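걸레받이

걸레받이는 실내 벽의 맨 아랫부분, 벽과 바닥이 만나는 선을 따라 붙이는 좁고 긴 마감재이다. 굽도리라는 말도 쓰이지만 굽도리는 본래 벽 밑부분에 종이를 바르던 방식까지 포함하므로 둘을 같은 말로 보기는 어렵다. 재료로는 원목, 중밀도 섬유판, 합성수지, 석재, 타일, 금속 등이 있다.

기능

흔히 청소 도구나 신발, 가구가 벽에 닿아 생기는 손상을 막는다고 설명된다. 이 설명은 절반쯤만 믿을 만하다. 도배지나 도장면이 직접 긁히는 일은 줄지만, 긁힌 자국은 걸레받이 표면에 그대로 남는다. 더 분명한 기능은 틈을 가리는 것이다. 마루는 습도에 따라 늘고 줄기 때문에 벽과의 사이에 신축 줄눈을 두어야 하며, 걸레받이는 이 줄눈을 덮는다. 벽체와 바닥의 시공 오차를 감추는 역할도 크다.

단열과 방음 효과를 내세우는 제품 설명은 걸러 읽을 필요가 있다. 틈으로 드는 외풍은 걸레받이보다 그 뒤의 기밀 처리에 좌우된다. 항균 걸레받이 역시 시험 조건을 밝히지 않은 경우가 많다.

역사

기원에 관해서는 여러 주장이 있으나 대체로 근거가 약하다. 펠햄(Felham)의 한 저택에 남은 참나무 걸레받이가 1667년의 것이라는 이야기가 지역 안내서에 되풀이해 실렸지만, 이 연도는 현관 상인방에 새겨진 숫자일 뿐이다. 상인방이 다른 건물에서 옮겨 온 부재라는 견해도 있다. 트로니스(Trorness)의 주택군도 자주 인용되는데, 남아 있는 부재 대부분은 후대에 교체되었다.

높은 걸레받이가 집주인의 지위를 나타냈다는 통설도 의심스럽다. 천장이 높은 방에는 비례상 높은 부재가 쓰였고, 천장 높이는 건물 규모를 따랐다. 걸레받이만 따로 떼어 신분의 표지로 읽을 이유는 많지 않다.

치수와 형태

주거용은 높이 수 센티미터에서 십여 센티미터까지 다양하다. 천장 높이의 일정 비율로 정한다는 이른바 비례 법칙은 출처가 불분명하며, 실제로는 유통되는 규격 가운데서 고르는 일이 많다. 페도루크(Fedoruk)사의 목록에는 단면 269종이 실려 있으나, 그중 상당수는 색상만 다른 같은 단면이다.

색은 벽에 맞추기도 하고 문틀에 맞추기도 한다. 흰색 계열이 방을 넓어 보이게 한다는 말은 판매 자료에 흔하지만 조명과 벽 색을 함께 통제한 비교는 드물다.

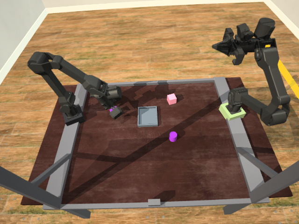

분류: 실내 마감재 › 몰딩

목재 마루와 밝은 벽이 만나는 곳에 크림색이나 미색 걸레받이를 두르는 조합은 가상 실내 장면에서도 볼 수 있다.

시공

접착제, 못, 클립으로 고정한다. 안쪽 모서리는 한쪽 부재의 끝을 상대 부재의 윤곽대로 따내어 맞대고, 바깥쪽 모서리는 연귀로 맞춘다. 연귀맞춤이 늘 더 고급이라는 인식이 있으나 안쪽 모서리에서는 목재가 수축하면 틈이 벌어지기 쉽다. 못을 600mm 간격으로 박으라는 지침도 널리 퍼져 있지만, 벽체 샛기둥의 위치를 무시하고 지킬 규칙은 아니다.

걸레받이를 마루판에 직접 고정해서는 안 된다. 마루의 움직임을 막아 들뜸의 원인이 된다.

같이 보기: 몰딩, 징두리판벽, 신축 줄눈

문의: 브라크니스(Brarkness) 건축용어사전 편집부 | 저작권 © 브라크니스 건축용어사전 | 맨 위로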